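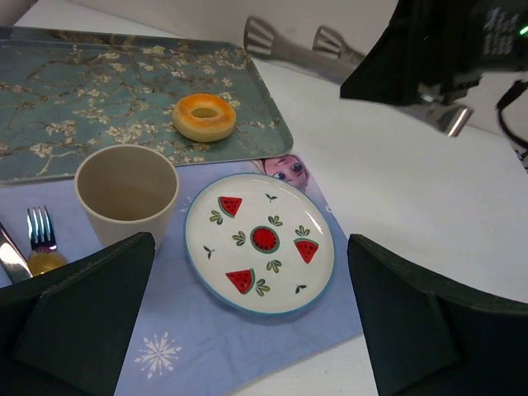

Zolura breakfast task

14 shares | 5 comments

The Zolura breakfast task is a table-setting exercise used to teach a pair of robot arms by remote control. It was devised at Hindoswood, where it is still run, and later copied with small changes at Skurbridge. A person steers both arms through the job while the movements and camera views are recorded, and the recordings are used to train a program that tries to do the same without help. The task is named after the Zolura project, which began with grander plans and settled on breakfast.

Background

The first version dates from a February in which the Hindoswood group was meant to be sorting machine parts. Sorting went well enough to be dull. Somebody proposed a job that everyone present could do before they were fully awake, on the grounds that a failure would at least be easy to recognise. Table-setting won over folding towels by a single vote, and the towels have been brought up at meetings ever since.

The plan was to collect 29 demonstrations and move on. The archive now holds over 2,000, a fair number of them marked "do not use" in a spreadsheet that Skurbridge keeps asking to see.

Layout

The task needs a tray, a mat, a plate, a cup, cutlery, a pair of kitchen tongs and one ring-shaped item of breakfast, known in the notes simply as "the ring". The tray has a blossom pattern and the plate has watermelons on it. The original notes asked for plain white crockery. What the cupboard offered was otherwise, and the patterned set was later declared useful for testing whether the program could cope with clutter. This is the view the group now holds in public.

The mat is laid at an angle to the table. Early instructions said "square to the edge", which turned out to be open to argument, and the words were struck out.

The tongs

The central step is the transfer of the ring from tray to plate. The arm may not touch the ring with its own fingers – it must pick up the tongs and use those. Holding a tool in order to hold something else is ordinary for people over the age of five and a considerable nuisance for everything else.
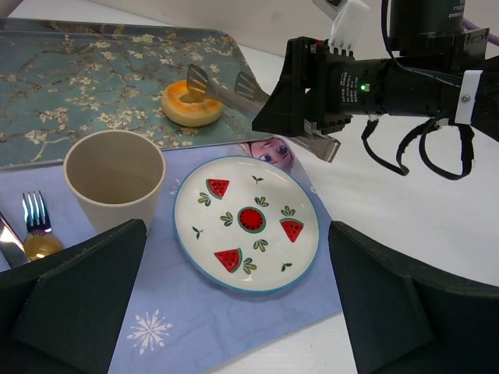

Tongs at the ring, seen from the wrist of the other arm.

The operator must close the gripper enough to bring the tongs together, yet leave them able to spring open again for the release. No sense of touch comes back through the controls in the Hindoswood version, so the pressure is judged by eye. Beginners squeeze too hard. They are told to squeeze less, and then they drop the tongs. The house manual describes the correct grip as "firm but not personal".

A transfer is scored as complete when the ring lies on the plate and the tongs have been let go. It need not be in the middle. An attempt to require centring was abandoned after ten sessions, when the people doing the scoring were found to disagree with one another more than the robot disagreed with them.

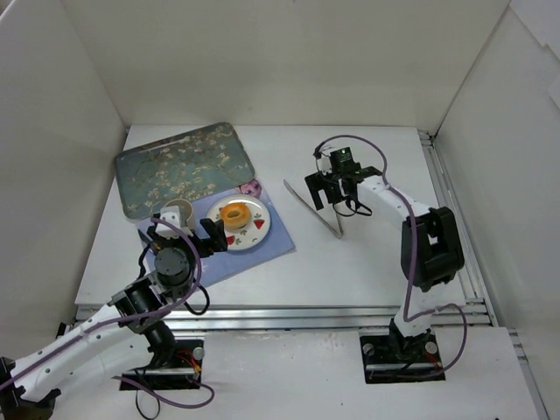

Nevzat Coşkun has argued that the tongs are the only part of the task worth keeping, and that the rest of the table is there to flatter the operators. He would also like the slow demonstrations left in. A hesitation over the plate, by his account, shows the program where care is needed, and trimming it out produces an arm that approaches breakfast with far too much confidence. The group's reply was to keep both sets, trimmed and untrimmed, under file names that differ by one letter.

Methods of demonstration

Two ways of showing the task are in use. In remote control, the operator moves a matching pair of controls and the arms on the table follow. In hand guiding, the motors are slackened and a person moves the arms directly, as one might help a child with a pencil. Hand guiding is quicker to learn, but puts human elbows in most of the camera views, and the first program trained this way did noticeably worse once the elbows were gone.

Remote control is therefore preferred. Operators are asked to work at an even pace, to finish what they start, and to refrain from tidying. The last rule is the one most often broken. A person who sees a fork lying slightly crooked will straighten it, and a program that has watched this happen a few hundred times will go looking for forks.

Using both arms

Later forms of the task ask the two arms to share the table, one dealing with the cup while the other is busy near the plate. People do this with hardly a thought. Operators doing it through controls tend to freeze one hand while watching the other, and the program learns to freeze as well, very faithfully. 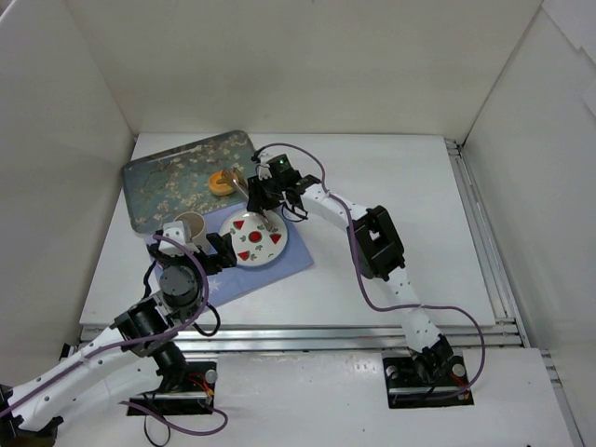 The Keskin variant

The Keskin variant drops the tongs and lets the gripper take hold of the ring directly. It is much easier, gives much better scores, and is popular with visitors. Hindoswood lists its results in a separate table. Skurbridge lists them in the same table, with a footnote, and letters have been exchanged on the size of the footnote.

Criticism

The commonest complaint is that the task ends too early. No one eats, nothing is cleared away, and the washing-up is left outside the definition. A proposal to add a clearing stage has been open for some time. Its opponents point out that the operators already put everything back on the tray by hand between attempts, and that recording this would mean doing it properly.

See also: Hand guiding; Kitchen tongs; Remote control; Towel folding (disputed)

Last updated: Jun 2, 2025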